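# The apple you haven't met yet

The first Lestero I ever ate came off the tree at half past seven in the morning, with dew on it, and I have been a nuisance on the subject of apples ever since. It was small and lopsided, with skin the texture of a brown paper bag. It tasted of pear drops and lemon rind, and then, a good ten seconds later, of walnuts. I stood in the wet grass at Flolbridge and ate the whole thing, core and all, and asked for another.

The tree belongs to the Breathnach orchard, 14 hectares of red volcanic soil on the cool side of the range, 686 metres above the sea. Drive past in winter and you'd take it for a neglected paddock. The trees are old and wide and not one of them matches its neighbour, for good reason: there are 183 varieties on the place, most of them planted as single specimens along the contour, and they ripen in dribs and drabs from January until the frosts.

Anyone who grew up on supermarket fruit (I did, two colours, take your pick) will find this hard to get used to. A modern commercial apple has a great deal asked of it. It has to colour evenly, sit in cold storage for months, survive the truck and the bin and the shopping bag, and still crunch. Plenty of apples manage that and taste lovely as well. But the old ones were picked for a particular job by people with a particular kitchen, and the range is astonishing! Some bake to a froth. Some hold their shape in a tart like slices of candle wax. There are cider apples so full of tannin that biting one is like licking a tea towel, and there are keepers you wouldn't touch in autumn that turn to honey by August, wrinkled as a walnut and smelling of the whole shed.

Prestano is one of those. Picked in May it is green, hard and sour enough to make your ears move. Wrapped in newspaper and left in the dark it slowly goes yellow and greasy to the touch, and the flavour swings around to something near pineapple. I was given six to take home last year and told to leave them alone. I lasted until June with the first and until September with the last, and the last was so much better that I'm still cross with myself over the other five.

An apple variety is a strange thing to look after. Plant a pip from a Lestero and you won't get a Lestero. You'll get some brand new apple, probably a dull one. To keep the variety you have to cut a piece of living wood and join it to the roots of another tree, and somebody has to do that again before each tree dies, for as long as anyone wants to go on eating the fruit. Every Lestero alive is a cutting of a cutting of a cutting, right back to one seedling that came up somewhere and got noticed.

At Flolbridge they graft in late winter, in a tin shed with the radio on. Last season they made 528 young trees, all by hand. The pencil-thick cuttings spend the cold weeks in damp sawdust, and when the sap is ready to move each one gets a long sloping cut with a tongue in it, matched to the same cut on the rootstock. The two pieces slide together with a tiny click. Then comes the tape, then a dab of wax on the tip, then the label. I was allowed to try it, and my first join had daylight showing through. My fourth held when I shook it, and I nearly cheered.

If you want to try the old varieties yourself, start at the roadside. Feral apples grow along half the country lanes in the south of the continent, and every so often there's a cracker among the spitters. Ask permission if it hangs over a fence. Farmers' markets are good from February on, and the ugly box at the end of the trestle is usually where the fun is. And if you have room for one tree, even a big pot on a sunny balcony, buy it bare-rooted in July and get it into the ground that same afternoon. Water it through its first summer, pull off the fruit in its first year (this hurts) and prune it in winter while you can see what you're doing.

My own Lestero is waist high now. It flowered last spring, five blossoms, and set one apple, which a parrot had before breakfast.
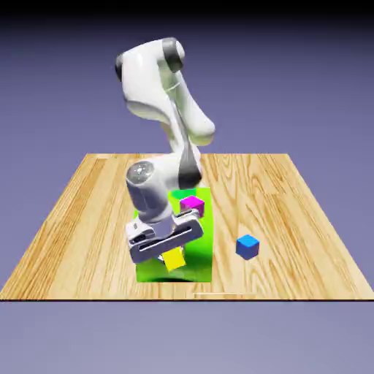 **Words: Harsh Vishwakarma**

Harsh Vishwakarma writes about food and gardens. His second Lestero goes in this July, under a net.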